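## Setting Up Wrist and Overview Views in Plalach

With both cameras streaming, Plalach can start finding baskets for you. This is where the fun begins!

1. Open **Views > Overview** and check that the baskets and the gripper are all in the picture.
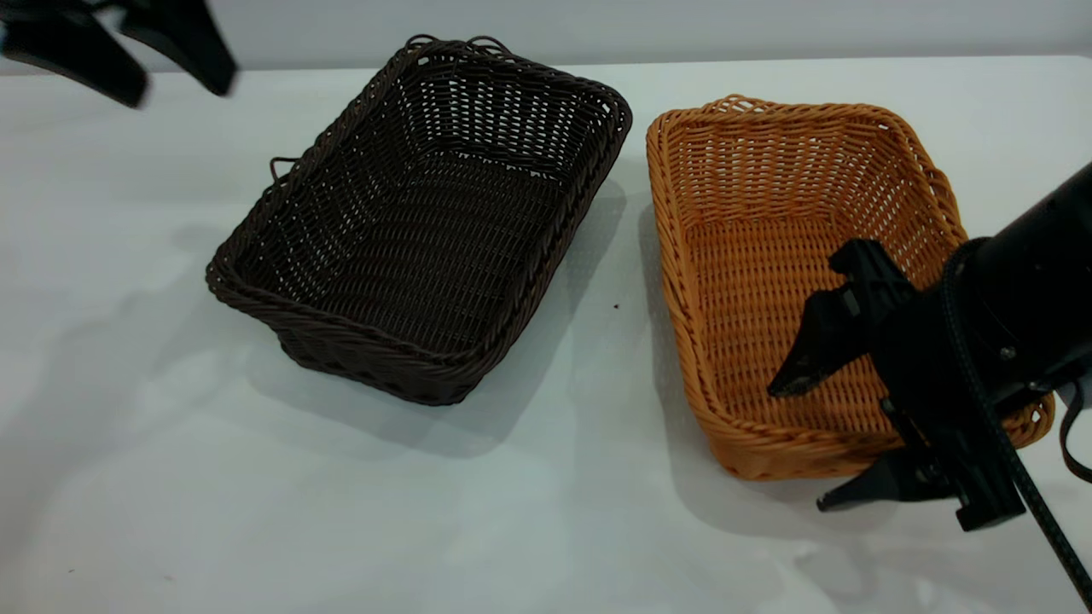
One early user of Sheehan wrote in that the overview alone gave her good rim outlines but poor depth near the far wall, and that turning on wrist fusion fixed it the same day.

2. Turn on **Wrist Fusion**. Woven material is a great test for it, with all those gaps letting the background through.

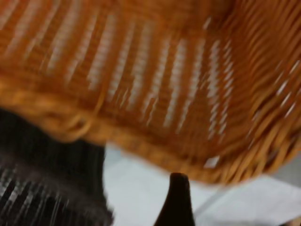

*Fig. 2. Wrist view: orange-brown wicker, rim, and fingertip.*

3. Set **Gap Filter** to 6. Lower values keep more detail but treat every gap in the weave as a hole, and the planner will happily try to route a finger through it.

> **Caution:** Keep arm speed at 3 or below until the filter is saved.

4. Move the arm in close and watch the surface mesh build. At short range the view may be nothing but weave,
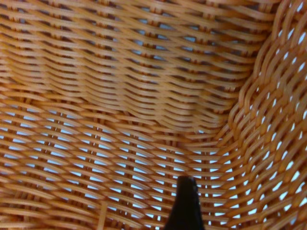

so the tracker leans on joint angles until it picks up a rim or a corner again. Give it a moment. If the mesh drifts, press **Re-anchor** and back the arm off slowly.

5. Return to Overview and select **Plan > Preview**. Compare the planned fingertip path with the rim outline before you press Run.

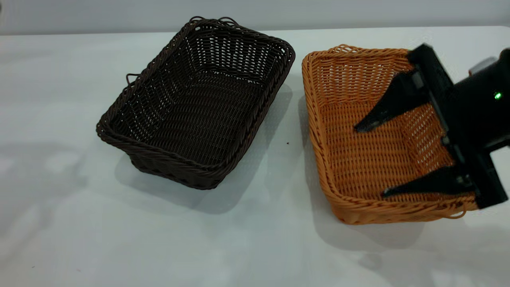

### If the Preview Stays Blank

Check the log for code 581 (no rim found). Lower **Edge Threshold** to 41, save, and run the preview again.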